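How to spend one day in Gralstead on foot

Start at the old harbour before 9, when the bakeries are open and the tour coaches have not arrived. Buy your bread there, as the cafés near the station ask nearly double for the same roll.

1. Get the day ticket. It costs 14 euros in the Jilteo app and covers the ferry, the tram and the tower. Paper tickets are sold only at the ferry office.

2. Walk the canal side first. From the harbour to the Wouters bridge you need 23 minutes, a little more with children. Keep the water on your left hand. 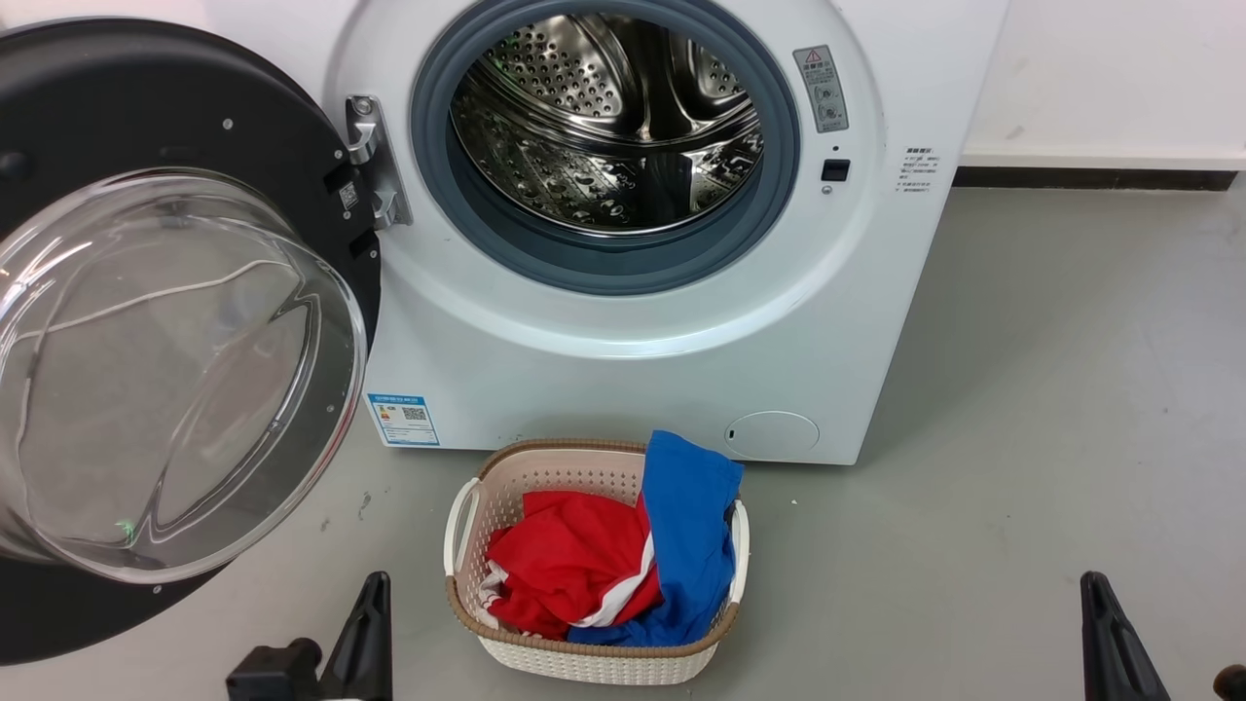 Emison wrote under the first version of this page that the canal path is closed in April for repairs, and that one should then take the upper street and come down by the church steps. I have added this to my own map.

3. Eat before the market closes. The fish stalls pack up at 14:00 – the cheese people stay longer. Bring coins.

4. Take the ferry across. It leaves every 48 minutes, so look at the board before you sit down for coffee.

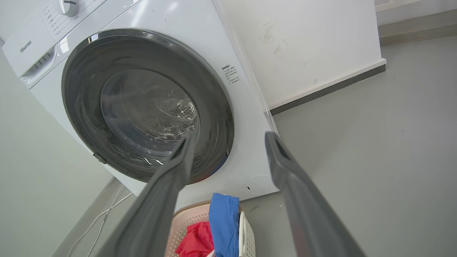 On the other side, turn right and follow the low wall until the small beach. The path is flat, but after rain you will want proper shoes. The last ferry back is at 19:10 in winter, and it does not wait.

Updated 2025-01-19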